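How do I get the full text of an indictment, and not just the press release?
Asked Jun 30, 2020 in Courts and Public Records

Hello all! I've been following the Marinho ferry contract case since March (my sister-in-law lives in Helance, so we hear plenty). The prosecutor's office put out a two-paragraph notice that three former port officials were charged, and the paper says the indictment runs to 313 pages. Is an ordinary person allowed to read it, and who do I ask?

2 answers

Yes, you are, once the judge has confirmed it. Before that it usually stays sealed, so first call the clerk at the Helance district court and ask if the confirmation hearing has been held. Then send a written request with the case number. They have 15 days to answer, and mine came back with home addresses blacked out - perfectly readable otherwise.

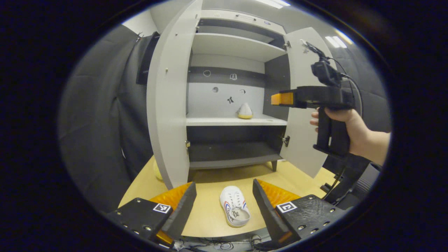 Copies cost 2 a page last I checked, so for a case that size please think about reading it at the Tallo annex first, where looking is free. Bring your ID and a pencil, and do give yourself a whole morning! When your own copies start piling up at home, a small two-door cabinet with an upper shelf inside, like the light grey one in my picture, is plenty for one case. I kept the whole Jatden bridge trial that way, filings on top and newspaper clippings underneath.

try the court website, some are scanned. took me 30 min to find one though and the search is awful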